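Dear friends at Gandico,

Thank you again for your patience with this report, which is reaching you a little later in June than we promised. The short version is that the pantry is in good shape, the dry goods have finally stopped living in bags on the floor of the hallway, and we have spent 4,000 of the grant so far, nearly all of it on shelving and on the food itself. The longer version follows, and I hope you'll forgive me for enjoying the telling of it.

## Where we have got to

When we last wrote, the Foltora pantry was serving families out of one room with a single cupboard, and anybody who wanted pasta had to wait while one of us dug for it. We now have proper shelving along two walls, a table for packing, and a separate corner for things that come in odd sizes (spaghetti, mostly, which refuses to stand up anywhere!). We packed 206 family boxes this spring, and every one of them went out with pasta in it, usually two kinds if we could manage it.

Pasta has been the big sorting job of the season. It arrives mixed, long and short together, in bags and in boxes, and it's so much easier to pack from when the long packages have a place of their own. We tried baskets first and didn't like them, as the thin bags slid down the sides and got bent. Small open shelves have suited us far better. The long packages lie flat next to each other on the top board, and whoever is packing can read the labels and take what the list asks for.

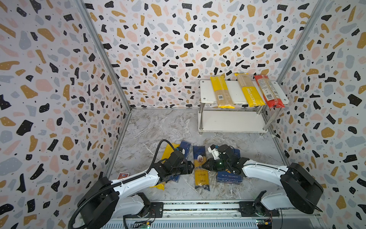

## Deliveries and suppliers

Tokgöz has kept us in flour and lentils, with 7 deliveries since the last report, and the driver has been very kind about our narrow back steps. Graveletti took over the dried pasta in the early spring. There was one mix-up over an order that was mostly soup shapes, and we ate our way through the explanations cheerfully enough, but since then the orders have matched what we asked for.

## What is still to do

We still owe you the printed cards with simple recipes, which are written but not yet laid out. The shelf labels need doing over in larger type, a request that came from several of the families, and we'd like them to show the cooking time as well. There are 13 households on the waiting list, and we expect to take them on once the second cupboard is cleared and the rice has been moved across.

We would be so glad if someone from your office could visit before the fall. Mornings are best, before ten, when the boxes are being packed and there is usually coffee on.

With warm thanks from all of us at the Foltora pantry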